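The subscription arm is a fair deal, if you know what you are renting

I have had the Clasten bench arm in my shop since the end of winter, and I want to argue for it a little, because most of what I read about it is either sales copy or people mad about the price.

Some background. We are a small outfit in Grernanside. We make and repair wooden fixtures, mostly for schools and a couple of stores. Emine sells the Clasten as a monthly service. You get the arm, a two-finger gripper with a small camera at the wrist, the software, and a person on the phone. It costs $228 a month on the plan I took. There is no option to buy it outright, and that is what sets people off.

I understand the complaint. I own my band saw and my planer and I like owning them. But I have also owned a machine from a company that folded, and it sat under a tarp for years with a dead controller board. When the wrist camera on the Clasten quit in July, I called on a Thursday and had another one in my hands before the weekend was out. I didn't pay for it. That has to count for something when you add up the monthly bill.

The setup took me about 40 minutes, not counting the part where I had to find longer bolts. The manual is fine. The software wants you to teach each job by moving the arm by hand and saving positions, and then the camera corrects for parts that aren't placed exactly where you taught them. The correction works well on small shifts. Past 30 degrees of turn it gives up and asks for help, and I would like Emine to be more upfront about that on their page. I found it in a footnote.

What I object to is the pricing of the add-ons. The edge-finding package should be in the base plan. Without it the arm is guessing on any part that has no holes in it, and plenty of mine don't. Harsh Mishra, who runs a cabinet shop across town, tried the competing kit from Grewal and got edge finding included, but he had to write his own scripts and he gave up on it after 2 months. So you pay one way or the other. 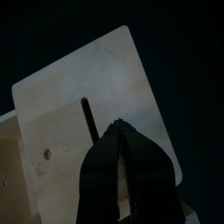 Can it run in a shop with poor lighting?

Mostly. The camera copes with dim light on pale wood, and dark stained parts need a lamp over the bench.

I asked Emine about that before I signed and they gave me a longer answer that came to the same thing.

My view is that renting makes sense for a shop our size and stops making sense once you have steady work for more than one arm. At that point I would want to own the hardware and pay only for support, and I think Emine will have to offer that sooner or later. Until they do, I'll keep paying month to month. The contract lets you send it back with a month's notice - keep the crate.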